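## 4. Comparison of hand-held grippers

### 4.1 Apparatus

Two designs of hand-held gripper were compared. The first, referred to below as the Ovano, closes its fingers along a curved path through a linkage. The second, the Herkard, moves both fingers in a straight line and keeps the contact faces parallel over the full stroke. Both record finger opening at 100 samples per second. The two designs accept the same finger blocks, so that differences in the results can be put down to the closing motion and not to the pad material.

Soft goods were chosen as the test material. In earlier work with rigid parts (Section 3) the two designs could not be told apart, as either one would hold a block or a tube at any reasonable closing force. A glove is a harder case. It is thin at the cuff, thick where the fingers are coated, and it changes shape as soon as it is touched. A grasp that begins at the cuff may gather one layer or both, and the operator has no direct sense of which has been taken.

The task was bimanual. Gloves were to be picked from a flat board and placed in a shallow basket at the operator's left. Two types were used: a black glove and a cream knit glove with coated fingertips. Either hand could make the first grasp, and passing a glove from one gripper to the other was allowed. The operator was asked not to steady the basket with the gripper body, a habit which had spoiled part of the pilot data.

Figure 4 shows the work area and a view between the fingers of one gripper.

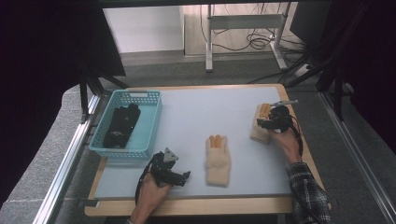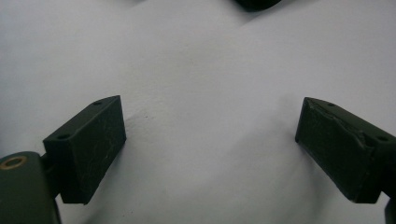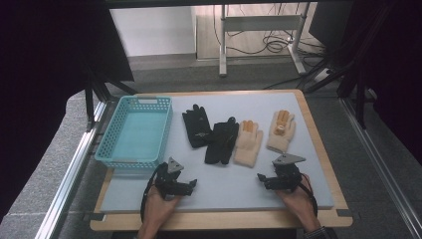 **Figure 4.** Bimanual glove trials: work area and gripper view.

### 4.2 Procedure

Each design was used for 600 trials, split evenly between two operators. A trial began when either gripper first closed on a glove and ended when that glove was released in the basket. Four gloves made up a set. The order of designs was swapped between sessions so that neither was always used by a fresh operator. Sessions were kept short and were stopped if an operator reported a tired wrist.

A grasp was marked as failed if the glove slipped out before it was over the basket, if a second glove was lifted with it, or if the fingers closed without taking hold. Where a glove was dropped and picked up again, the first attempt was counted as a failure and the second was left out of the totals. Gloves were laid out by hand at the start of each set. No attempt was made to repeat the exact layout, although the number of overlapping pairs was kept the same for both designs.

Marking was done from the recordings by E. Marino and checked by E. Santoro. Where they disagreed, the trial was viewed again by both at reduced speed. Most of the disputed trials turned on whether a glove had left the board before it slipped.

### 4.3 Results

The straight-line design gave fewer failures on the black gloves. The difference was largest for grasps at the cuff, where the curved path of the Ovano tended to push the upper layer away before the fingers met. Operators learned to allow for this by pressing the fingertips lightly into the board before closing. The habit improved the Ovano results in later sessions but slowed each grasp, and it also made the closing force less even from one trial to the next.

On the knit gloves the two designs were close. The knit surface catches on the pad, and a small part of the cuff is enough to carry the whole glove. Failures here were mainly of the second kind, in which two gloves were lifted together. They occurred with both designs and depended more on the layout than on the gripper.

Handovers were rare and were used mostly for gloves at the right of the board. With the Herkard, the receiving gripper could be brought in square to the first, and the glove was usually passed in one movement. With the Ovano the fingers of the two tools were more likely to touch, and the operators often chose to put the glove down and take it again with the other hand.

### 4.4 Pad wear

Wear of the contact faces was noted during the trials and was not part of the original plan. The pad surface supplied by Kavivine begins to lift at an edge, after which the loose part folds back and can catch on knit fabric. A lifted edge made release less certain, as a glove could stay on one finger after the jaws had opened. It had no clear effect on the first grasp.

Pads were inspected between sessions and changed every 6 sessions, or sooner if release was affected. A bonded pad made by Villa was tried in a separate run. It did not lift, but it gave a weaker hold on the black gloves and was not used for the main comparison. A mechanical clamp along the pad edge would be a better answer, provided that it does not add to the thickness of the fingertip. A thicker tip would make it harder to get under a flat cuff.

### 4.5 Limits of the comparison

Both operators had used the Ovano before the study and neither had used the Herkard. The practice sessions reduced this difference but may not have removed it. The cables also differ in stiffness, and one operator reported that the Herkard cable pulled at the wrist when reaching across to the basket. We did not correct for either effect.

The results apply to grasps made from a firm, flat surface. On a padded surface the fingertips would be able to sink below the edge of the glove, and the advantage of the straight-line motion at the cuff would probably be smaller. A repeat of the cuff grasps on foam of two densities is reported in Section 5.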